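About us

Hello, and thanks for clicking through to the page hardly anyone has on their list of things to read! I'm Despina Moldovan and I run Zelora, a small school in Drendthorpe where grown-ups (and a fair few teenagers) come to learn how to turn wooden bowls on a lathe. We've got 13 benches, one very loud extractor, a kettle that takes an age, and a shelf of finished bowls by the door that people always stop and pick up on their way in.

I started it with Musa Briggs. We met on an evening course at Plarnholm, where I'd signed up to make a salad bowl for my sister and Musa was the one at the next lathe making a much better one. The course got cut the following April and the two of us were a bit lost without it. We rented half a unit, bought two second-hand lathes off a retired joiner, and put a card up in the library. That was 17 years ago. My sister is still waiting for a salad bowl I'm happy with, by the way.

Since then 1,482 people have been through the beginners' course, and I'm proud to say most of them went home with something that would hold fruit. A few went home with something that would hold one plum. All of it counts.

The beginners' course runs over five evenings. First evening is all sharpening and safety and getting used to the noise, and you'll make a lot of shavings and not much else. After that you rough out a blank, shape the outside, turn it round and hollow the inside, and spend the last session sanding and oiling. We start everybody on the same shape, a squat, deep bowl with straight sides, a rounded bottom edge and a good thick rim. I know it isn't the most glamorous thing in the world, and there's always somebody who arrives with a picture of a paper-thin vase with a wavy top. Do the plain one first! A thick rim forgives you for a shaky hand, and straight sides teach you to keep the tool steady all the way down.

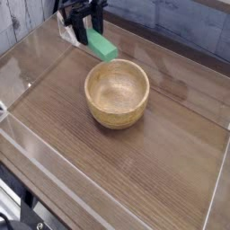
A pale wooden bowl with a thick rounded rim, and a mint-green foam block

I could go on about rims all day. Musa says I do. When I pick up a bowl I run my thumb round the edge before I even look at it, and I can usually tell whether the person was enjoying themselves or watching the clock. A thick rounded one sits nicely in the hand and it doesn't chip when it gets knocked against the tap. Osaze Haruna, who teaches our improvers, likes a sharper edge with a little bead cut under it, and we've agreed to differ. If you do both courses you'll hear both sermons and can make your own mind up.

We like pale wood for beginners, mainly sycamore and ash, and we get most of it from Isah, a tree yard out past the ring road. They ring us when something decent comes down and Osaze goes over with the van. Pale wood shows you everything – every tool mark, every patch you skipped with the sandpaper – so it can feel a bit unkind in week four. But then the oil goes on and the grain comes up, and people go very quiet, and that's still my favourite bit of the whole job.

While I'm on the subject, I ought to introduce the rest of us properly.

Musa looks after the lathes and teaches the daytime groups. He's patient in a way I'm not. If your tool catches and your blank flies off (it happens, that's what the face shields are for), he'll hand you another one and carry on with his sentence.

Osaze Haruna does improvers and the weekend classes on lidded boxes. Please note we also have Osaze Oyewole, who does the bookings and answers the phone. If you ring and ask for Osaze you'll get Oyewole, and if you want advice on gouges he'll very kindly tell you the wrong thing, so do use surnames.

Shu-fen Choi joined us as a student, stayed on for every course we ran, and now teaches finishing. She's the reason our oiling evening is any good. She mixes her own wax, and she's got strong views on kitchen roll.

And then there's me. I do the first evening, the newsletter, the sweeping up and the arguments with the landlord.
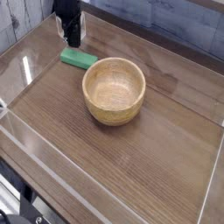 Back to bowls, and how to choose your first blank, as we get asked this more than anything. Have a look at the end grain before you fall in love with the colour. You want a piece with no cracks running in from the edge, and if there are growth rings showing, think about where they'll end up once the middle has gone. Some of the prettiest bowls on our shelf have rings going round the inside like ripples, and that comes down to where the blank was cut from the log. Your teacher will help. We keep plenty of spares, so if you pick a bad one you can just swap it.

You don't need to bring anything apart from closed shoes and a top with tight cuffs. Long hair tied back, rings off, and no scarves, please. We've got aprons, goggles, face shields and masks in all sizes. Tea is free, biscuits are whatever someone has brought in.

We're up one small step from the car park and there's a ramp we can put down, so give Osaze (Oyewole!) a ring beforehand and he'll have it ready. Two of the lathes can be lowered for anyone who'd like to work sitting down. Under-sixteens are welcome with a grown-up at the next bench.

New dates for the beginners' course go up on the bookings page as soon as we've settled them, and the newsletter gets them first. If the one you want is full, put your name on the waiting list, as people do drop out and we work down it in order. You're also very welcome to just call in while a class is on and have a nose about. Wear something you don't mind getting dusty.

Despina

Page last updated Aug 2, 2025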